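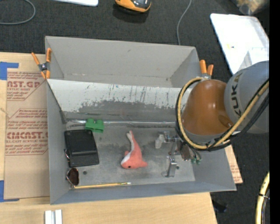 Last edited: January, 4:12 pm (edit: fixed the bin size)

Gray bin for the odds and ends — is this really a system?

panodik_attic
I keep reading that the cure for a messy house is one big open bin per room. Toss it all in, sort it later. I'm on week three and I don't buy it. Right now mine has a plush dolphin (or whale, the kids can't agree), a green block toy, a black plastic case, sunglasses and a yellow pencil-like stick. What category is that? The bin is 40 liters and it mostly holds stuff I haven't made up my mind about.

tidyish813
The category is "not on the floor." Works for me.

drawerperson
Those sunglasses are going to get scratched. They're up against the side wall right by a hard case. One good shove from a kid and you're shopping for a new pair.

panodik_attic
They're cheap ones. But yes, that's sort of my point. A plush toy can live in a bin. Lenses can't.

mahrous_fan
You people want a label on every sock. I've used open bins for years. You look down and you see everything, done. Yours has five things in it and I can see all of them.

drawerperson
Sure, with five things. Come back when it's full. I had a Brorex tote in the hall and the bottom layer turned into gravel. Pen caps, a dead watch, 50 cents in pennies.

tidyish813
So empty it once a month? Doesn't seem hard.

drawerperson
Did you do it last month?

tidyish813
No comment.

rokstead_returns
Different complaint. That bin looks tired. The white panel inside is flaking and scratched up, and there are a couple of small holes down in the floor. I wouldn't put a stuffed animal in there before wiping it out and seeing what comes off on the rag. Is it second hand?

panodik_attic
Garage sale. The holes don't bother me, that yellow stick won't fit through. The flaking I hadn't thought much about. I'll try the rag.

mahrous_fan
It's a bin. It's allowed to be scuffed.

rokstead_returns
Scuffed is fine. Flakes stuck in plush are a pain to get out — ask me about my dog's bed.

panodik_attic
OK, plan for now. Dolphin and block go to the toy shelf, yellow stick to the desk, sunglasses by the door. Which leaves me a large bin with one black case in it, so I'm still not seeing what the bin is for.

tidyish813
Give it two days.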